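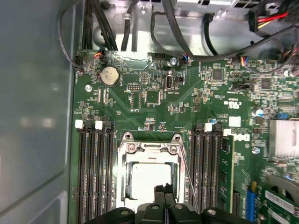
Gripper over the CPU socket on the Dell board.

3 comments | 79 shares

I said in April that I would write up the failures as well as the good runs, so this post is about a failure. The arm lost hold of a CPU over an open socket and I had bent pins to deal with.

The job is taking processors out of old Dell desktops and putting them back. The case lies on its side with the panel off, and the arm works from above with a two-finger gripper. Lifting the chip is the part I worried about least. We had 638 logged lifts before this one and no drops.

On this lift the log shows the gripper closing normally. Then, partway up, the finger position jumps and the grip force falls to nothing. The controller didn't stop. It had already marked the part as held, so it went on to the next waypoint with nothing in the fingers. The chip had landed on one corner in the socket.

I hit the stop button, which was the right call but later than it should have been. I was reading the log window and not watching the arm. 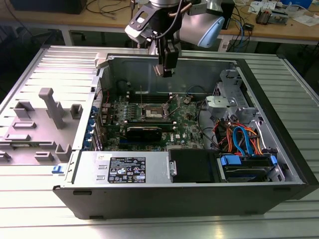

My first guess was worn fingertips. They are rough at the ends and they have done a lot of work. I swapped them and got the same jump on the second try, this time with a dead chip I keep for testing.

Arif Gunawan asked me to plot grip force against wrist angle, and that found it. When the wrist turned past a certain point, the cable pulled on its connector and the gripper lost power for a moment. It came back up in its default state, with the fingers slightly open. Nothing in my code checked for a restart.

So there were two faults – a cable with too little slack, and software that believed an old reading.

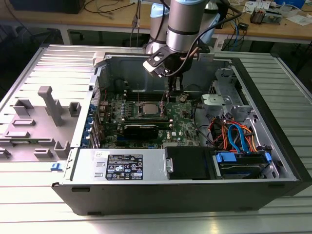

I rerouted the cable and added a tie closer to the joint. The grip check now runs all through the lift, and any gripper restart halts the arm and holds it where it is. Intan Entili also talked me into a rule that a person watches the arm whenever a socket is open, and the log can wait.

The board from the first drop is scrap. I got most of the pins straight but one broke off. I still want to know why the gripper opens at power-up, and I have written to the supplier to ask if that can be changed.

2,381 views | Share this post | Leave a comment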